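13 July 2022

Back from Otden late last night and slept until nine. Writing this down before I forget the order of it.

The track has changed since I was there in May. They have put new clay down in the second corner and graded the pit road, and the old scoring tower has a coat of paint. The bleachers are the same. I sat high up near the start line with a bag of peanuts and the program, which costs two dollars now.

I drove up with Thoa. She had never been to a dirt race and only knew stock cars from the movies, so on the way I tried to explain heats and features and why they invert the start. She asked good questions. She wanted to know why a driver who wins his heat should be punished by starting farther back. I said it makes people pass each other, and she said that sounded like something you would do for television. There is no television at Otden.

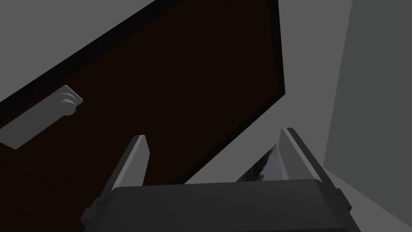 *Credit: Marijke Prins*

The late models ran first. Martens won his heat easily and looked bored doing it. The second heat had a long yellow after a car lost its right rear wheel on the back straight and the wheel went over the fence into the field. A boy was sent to get it and got a big hand when he came back rolling it in front of him. The third heat I missed, standing in line for coffee.

I went down to the pits between the heats and the feature. Vekum was there with his car up on stands and the hood off. He had cooked an engine the week before and this one was borrowed from his brother-in-law. He said it was down on power but he would sooner run slow than sit home, and he needs the points. He is fourth in the standings. A rebuild will cost him more than he can win in a season up there, with the feature paying $800, and he knows that. He told me he has stopped showing his wife the receipts and she has stopped asking.

I asked him about the crowd. He thinks it is down again from last year. The track says it is even. From where I sat there were plenty of open seats toward turn four, but I remember open seats there when I was a kid too, so I don't trust myself on this. People my age always say the place used to be full. Dad said the same thing in the eighties about the sixties.

The feature was 40 laps on paper and they got through all of it. Martens started 14th because of the invert and was up to fifth by halfway. He used the new clay, right up against the wall, where the rest of them didn't want to go. Marnis led from the start and stayed low the whole way. I thought he had it won. Then there was a yellow with 4 to go and it bunched them up, and on the restart Martens went around the outside of two cars at once. Thoa stood up. He was beside Marnis at the white flag and they ran that last lap side by side and touched once coming out of the final corner. Marnis held on by half a car. The booing and cheering were split pretty evenly.

Vekum came home ninth. The engine lasted.
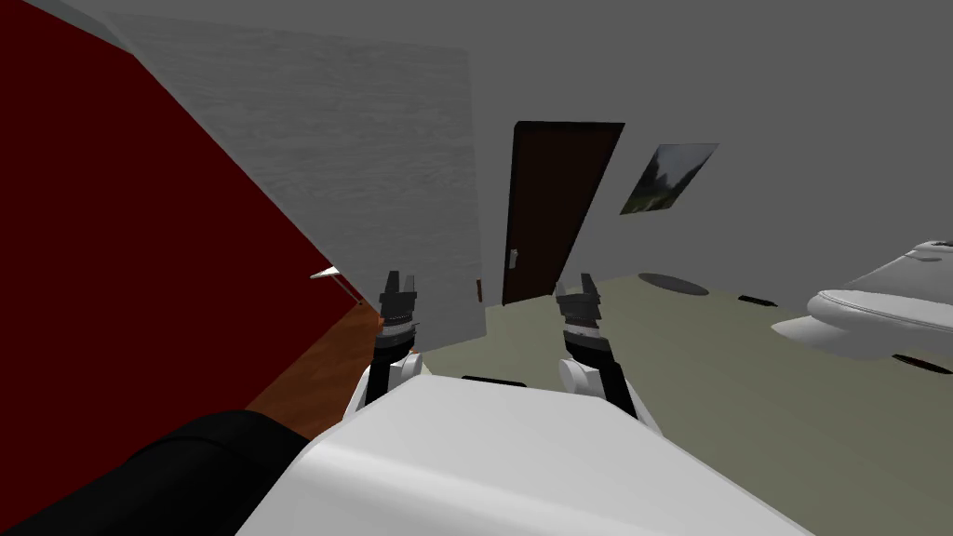 We stayed for the street stocks, which I like better than I used to. They are slower and they lean all over each other and most of the drivers have to be at work in the morning. The race took forever. Every time they got a few laps in, somebody spun. Thoa was cold by then and had my jacket on. She said she wouldn't have left early for anything, but I noticed she didn't argue when I suggested beating the traffic out of the lot.

On the drive home we got on to racing movies. She said the part the movies leave out is the waiting. In a movie the cars are always going. At Otden you sit for twenty minutes while a water truck goes around, and people talk about their knees and who is selling a house. She liked that part. I told her I couldn't think of a film that had a water truck in it. She thought there must be one, probably French.

She also said the announcer was too loud, and he was.

Things to do. Mail Vekum the carburetor book, which I promised him in May and forgot. Find out whether the rain date still stands for the sprint cars. Wash the truck, there is clay all up the back of it from the lot. Call Marijke and see if she wants to come next time, though she will say no and that it's too dusty.

My program got wet from the coffee, so I copied the finish in here:

- Marnis
- Martens
- the kid in the orange car, couldn't read the name after it dried

Ears still ringing a little this morning. Mowed the front and left the back for tomorrow.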